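Home Talks Fixtures Travel Contact

Away days with a small volleyball club: notes for my talk
March, by the Narninach supporters' desk

Start when the people in the back have sat down. Speak slowly. The microphone in this room needs to be close to the mouth.

Opening. I follow Narninach, second division, women's volleyball. Ask who has seen a match of this division in a hall and not on a screen. Wait for the hands. If there are few hands, say that I am glad, as I can then tell the stories that the others have already heard.

I came to this sport as an adult and in a new country. At first I did not understand the rotation. I clapped when the people beside me clapped. For most of one season I believed that the player in the other colour of shirt was being punished. She was the libero. (Pause here, people usually laugh.)

The home hall. It has 900 seats. On a normal Tuesday evening we fill the side behind the benches and leave the other side to the children, who slide down the rows. The club has the use of the hall until 2034, and that is longer than any player has a contract, so when I am asked what is solid in our club I say the roof.

Now the main part: the trip to Covamer. It is 323 kilometres in one direction. We go by coach, we leave before lunch and we are back when the bakery is opening. Tell them about the seats: the front belongs to those who feel sick, the middle to those who sleep, and the back to those who argue about the second setter. I sit in the middle but I listen to the back.

The match itself. Do not tell all five sets! Last time I did this and I lost ten minutes. Only these things:

- First set lost badly. Our serve was going long, one after the other.
- Second set, the coach changed the setter. The back of the coach had asked for this since the motorway.
- Fourth set, 30 points to 28. I had never seen a set go so far. We had four set points against us and I held the scarf of a woman I did not know.
- Fifth set lost, 15 to 13.

So we lost. Say it clearly and then stay quiet for a moment.

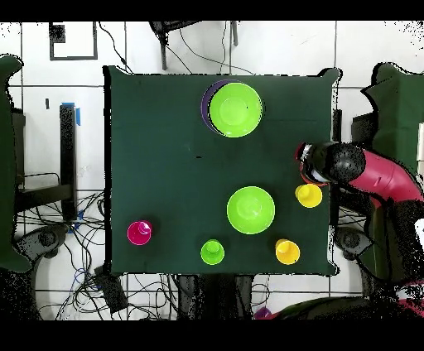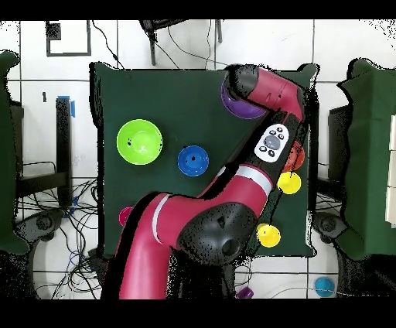
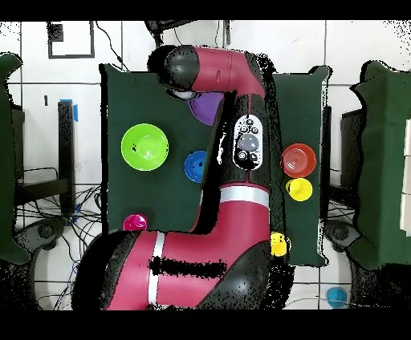
What I want to explain is why I would go again. We came out of the hall and the driver had already heard the result on the radio. He had turned the coach lights to the low setting. The whole coach was silent until the first petrol station, and there somebody bought all the cheese rolls that were left and passed them back over the seats. By the time they reached me there was half of one. I have eaten better meals and I do not remember them.

A team which wins every week gives you pleasure, I am sure of it. I have watched Zerker win the title and their people looked very happy. But they also left quickly after the match, to avoid the traffic. Our people stay until the net is down. The players come over and they are tired and have ice on the knees, and they ask how long the drive is. When you have been asked this by a middle blocker, you will be in the coach next time too.

Practical points, for those who want to start:

Choose one away match and not three. Casado is the best for a beginner. The hall is beside the railway station and the home supporters lend you a drum.

Bring a thin jumper. The halls are warm and the coaches are cold.

Learn the rotation at home with a pencil and six names. I did it on the back of a gas bill and it took me an evening. Afterwards the game is slower to the eye and you begin to see who is hiding from the serve.

Do not shout at the second referee. She can hear you, the halls are small.

If there is time: the story of the lost kit bag at Zerker, when our girls had to play in the warm-up shirts with the numbers made from tape. The four came off in the third set and was found on the ball. Leave this out if the clock shows less than five minutes.

Questions. I will be asked again if the club will go up this year. Answer: we are seventh. I will be asked about the ticket prices too, and I should say that I do not decide them, but that I agree the family ticket is too difficult to understand.

Last, the sheet for the April coach is on the table beside the door. Write the name in capital letters, please, and say if you are a person who feels sick.

Recent items
Casado away: where to find the entrance
Keeping a rotation sheet in pencil
Covamer at home, a short report
Coach times for spring
Who washes the drum cover?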